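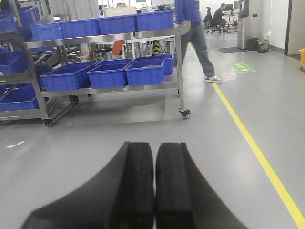 Who has the right of way, a robot or a person?
The person. Every time. Even if the robot is carrying something, even if it got there first.

Robot Rules, Part 3: Sharing the Floor

OK so. You know how a street has lines and signs? Workplaces with robots have them too. Lots of them. Let's go fast, there's plenty to get through.

The yellow line

See the yellow line painted on the gray floor? It marks a walkway. Somebody in a blue jacket is walking right alongside it. There's a green sign flat on the floor too, with white markings. Why put a sign on the floor? Well, where do you look when you walk? Down, a lot of the time. Clever place for it.

A line is only paint though. It can't stop anything. It works if everybody agrees what it means. Same as a crosswalk.

Good habits for people:
Walk, don't run.
Look before you step over a line.
No shortcuts past a moving arm. Not even a quick one.
Don't leave stuff in the walkway. Backpacks count!

Good habits for robots (well, for the people who set them up):
Go slower when somebody is near.
Stop if something gets in the way.
Don't start up again until it's safe.
Have a big stop button that anyone can reach.

That last one is usually red, on a yellow background, so you can spot it in a hurry. It's called an emergency stop. E-stop for short. Never press one as a joke -- but if someone could get hurt, press it and don't wait to ask.

Stuff on wheels

Look at the steel cart. Two shelves, blue bins on both. Carts need rules too, becuase they roll. If a cart ends up somewhere new, a robot might reach for a bin that isn't there. Or bump the handle. So lots of places give each cart a parking spot. Some carts have brakes on the wheels. Park it, brake it, done.

And bins? Same kind of bin, same kind of place. Robots like things tidy. (They don't really like anything. You know what I mean.)

Soft fingers, hard fingers

The two black shapes near the bottom are a robot's gripper fingers. They squeeze things to pick them up. How hard should they squeeze? Hard enough to hold on, no more. Engineers test this before a robot gets to work near people. Also they check for pinch spots -- gaps where a real finger could get caught. Your fingers stay out of the gap. Always. Even when the robot looks asleep. A robot that's standing still might just be waiting.

Who makes up the rules?

Groups of experts write safety standards. A standard is a long, careful list that companies in different countries can all follow. Then each workplace adds its own rules on top. And they look for dangers first, one by one, and write them down. That job has a name, risk assessment. Say it three times fast.

Try it at home

Get some masking tape. Make a walkway across your bedroom floor. One person is the robot, one is the walker. The robot has to freeze whenever the walker is closer then three big steps. Swap over. Harder than it sounds, being the robot!

Next part is on Wednesday. It's all about warning lights and beeps.

Words by Sandro Palumbo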